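House Rules, Tested at Home

Every collection outfit now has a code of good practice. Sendarix publishes one, Drirnus has another, and the two agree on most points, probably because one was copied from the other. Thomas Palumbo read both and marked the clauses he thinks a person working in a bedroom could follow. He got to 14 out of 40. I was less generous.

My main complaint is that the rules were written for a lab bench. "Keep the work area clear of soft goods" is fine advice until the work area is somebody's home.
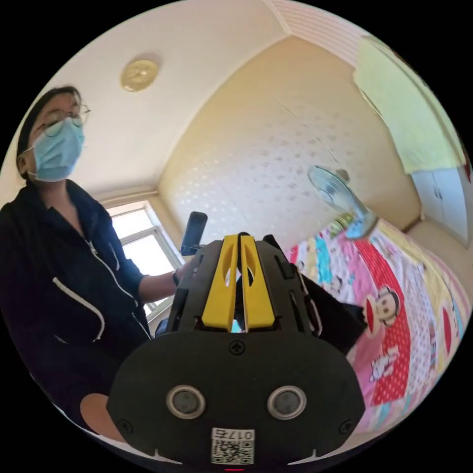
Gripper and handheld device, with the window behind. Both codes want the label readable at setup; from this side, "017Б" reads upside down.

The Drirnus text also asks for "controlled, even lighting." I would like to know who controls the sun. A rule about curtains would be shorter, and people might keep it.

Face coverings get one line in the Sendarix code and a mask is recommended for shared rooms. Neither code says a word about who else lives there, what is on the walls, or who can ask for a recording to be deleted. I'd trade the 30 clauses on equipment for a single decent page on that.

Palumbo thinks the next revision will fix it. He thought so last time too. Comments go to him by Sunday.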